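Karnik wrist kit, worth it for kitchen jobs?
Started by prurkov_dan

prurkov_dan wrote:
Got the Karnik gripper and wrist camera kit in December, $757 delivered to Diltdale. I'm using it on food containers, the clear lids with the teal seal and snap-lock flaps. The arm is fine. My complaint is the camera, which smears badly whenever the wrist moves. Wood grain turns into bands and the grains in the jar are just speckle.
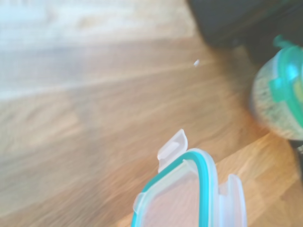
Reply 1
Liesl Moser wrote:
I'd look at exposure before blaming the kit. You've got a bright patch at upper left and a dark shape at the other side, so auto is going to struggle. Lock it and add a lamp. The colour of the seal still comes through well enough to find the rim.

Reply 2
delacroix_shed wrote:
Disagree. At that price it shouldn't need a lamp. I sent mine back after 16 days and Karnik took 3 weeks to refund me.

Reply 3
Yolanda Taipe wrote:
Mine's been OK. I slow the wrist to 33 per cent for the last bit of the approach. Frosted flaps are harder than the seal, whatever camera you use.

Reply 4
prurkov_dan wrote:
Will try the slower approach first. Liesl, where's the exposure lock? Can't find it in the manual.

Reply 5
Liesl Moser wrote:
Camera tab, under Advanced. You have to set it again after each restart.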